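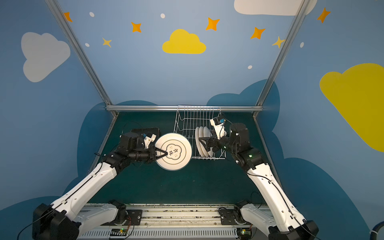
## 4.2 Weekly cleaning and rack alignment - Skurkell two-arm cell

Carry out every Wednesday, or after 1000 cycles.

1. Park both arms and isolate power.
2. Vacuum the mounting rail, slots included. Keep the nozzle clear of the circuit boards.
3. Check the base mounting bolts. Re-tighten any that have moved.
4. Inspect the cables along both arms for chafing.
5. Set the wire rack near the back edge of the table, tines upright.
6. Restore power and run program 160 at low speed.

**CAUTION:** Stay outside the enclosure while either arm is energized. Compressed air must not be used on the rail.

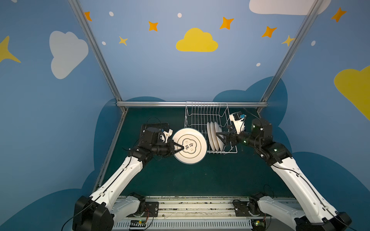 *Figure 2 - Left gripper holding a plate by the rim, right gripper at the rack.*

**Note:** If the right gripper pushes a plate sideways, stop the program and re-teach the rack position - see Listby supplement, code 1699.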